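Odetwood Mesa: ficha do conjunto de dados
Versão de abril. Responsável: Leandro Pacheco
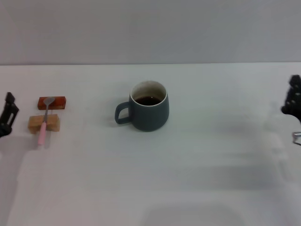 O conjunto reúne fotografias de objetos pequenos sobre tampo branco, com parede lisa cinza-clara ao fundo. Destina-se a tarefas de segmentação, contorno e relação espacial (à esquerda de, atrás de, mais perto de).

Conteúdo
4.000 imagens, 12 categorias de objeto. Uma caneca azul-acinzentada fosca, servida com líquido escuro, e blocos retangulares de madeira, em tom natural claro ou laranja-avermelhado, fazem parte do inventário.

Anotação
Máscaras por objeto em 2.000 imagens; as demais têm apenas categoria e posição relativa. A abertura da alça fica fora da máscara da caneca. O líquido recebe rótulo próprio (conteudo) e não se funde com o interior claro da borda. Sombras no tampo não são anotadas. Blocos próximos entre si recebem identificadores separados.

Arquivos
imagens/
mascaras/
relacoes.csv
categorias.txt

Limitações
Luz suave e pouca variação de fundo. Os veios da madeira variam de peça a peça e não servem como indicação de espécie. O rótulo conteudo não distingue café de chá.

Alterações
v2: corrigidas as máscaras de alça; relacoes.csv passa a usar ponto e vírgula como separador.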